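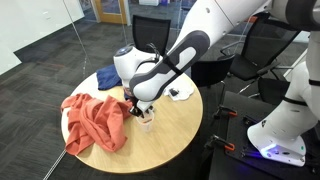

When does the Jarkumberg reading room open its doors again? The first readers can come in from eight in the morning in October, once the new shelving is up and the books are back from storage.

June 2023

It's been a long wait, but the town's favourite reading room is coming back, and it's going to be bigger than ever! Work on the old Lostex mill building has moved into its last stretch, with the roof finished and the tall windows on the river side all reglazed (they look wonderful in the evening sun).

The new room will have seats for 153 people and a proper children's corner, which the old one never had. Local history fans have plenty to look forward to as well. The Wovitz collection of maps and letters, 815 items in all, will be out on open display for the first time, and 2,000 new books are on order, with lots of crime and gardening among them.

Boonyarit, the café next door, is taking over the tea counter and has promised to keep the cheese scones on the menu. Hooray for that!

Membership stays free for anyone living in the town, and old cards will still work. Forms for new members can be picked up at the post office all summer.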